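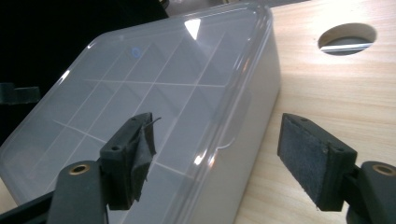
I was told the job would take an afternoon. Pick up the gripper, squeeze the handle, move the plastic boxes where they need to go, put the gripper down, start over. I've packed three apartments in my life and I own more storage bins than any one person should, so I figured I'd be a natural!

Reader, I was bad at it. My first morning at Plolormont I got through a handful of tries before my wrist started to complain, and when we played them back I could see exactly what was wrong. I kept stopping. I'd reach in, hang there for a second while I made up my mind, then go. To me that pause was nothing. To a robot learning from my hands, the pause is part of the job, and it will sit there and dither just like I did.

The project is called Fustura, and the idea behind it is pretty simple. You don't write out instructions for the arm. You hold the same kind of fingers the arm has, with a camera riding along behind them, and you do the chore yourself over and over until there's enough of it for the software to chew on. The set I was working toward was 545 good tries. By lunch on day one I had 107, and I was very proud until somebody explained the word "good" (no bumps, no do-overs, no hand wandering into view). After the cull I had a lot fewer.

What got me hooked was the clear plastic. I'd have picked something easy to start with, a sponge maybe, or a nice bright block. Clear plastic is a pain. You look at the side of a bin and you're really looking at the table behind it, bent a little, plus whatever the ceiling lights are up to. My own eyes lost the edge more than once. So you hunt for anything that gives the shape away, like a shiny line along a corner or a little tab sticking out of the rim, and you head for that.
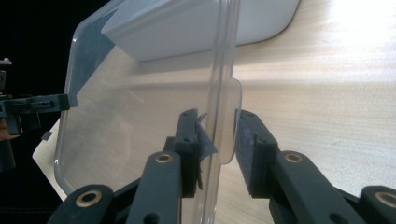
*Quintana Hand Skills Club, Plolormont*

Pinching a bin by its wall is my favorite move now, and it took me forever to like it. You want one finger inside and one outside, and you come in straight. Come in crooked and the whole thing swings on you. The felt on the fingers helps a lot. It also takes a beating, and after enough passes it frays and curls up at the corners until your nice tidy gripper looks like an old couch the cat got to. We have opinions in the club about when to change the pads. I'm on team leave-it-alone, as long as the grip holds, and I'm outvoted.

I should say that I tried the other way of teaching too. Across the hall there's Plunness, a remote setup where you sit in a chair and drive the arm with a pair of handles. It's fun for the first ten minutes, kind of like a claw machine with better odds. Then you notice you can't feel anything! With the hand-held tool I know when plastic starts to give, because it gives in my palm. In the chair I was squeezing by eye, and with see-through bins that's asking for trouble. People who grew up on video games seem to mind it less than I do.

The count crept up. I did 244 by the end of the second session and quit there on purpose, because tired hands teach tired habits. I'd started talking to myself by then, "reach, pinch, lift, over, down," in the same beat every time, and my tries looked smoother for it.

The part I keep thinking about is how strange it is to watch your own hands that closely. I've been putting lids on boxes since I was a kid and never once noticed that I tip them a bit to the left first. I do it at home now and catch myself. I went looking for the trick in my kitchen, with leftovers, and yep, to the left.

I'm signed up to go back in November, when they're switching over to soft stuff, meaning towels and socks. I hear it's worse. I've been practicing on my laundry with a pair of salad tongs, and so far the socks are ahead.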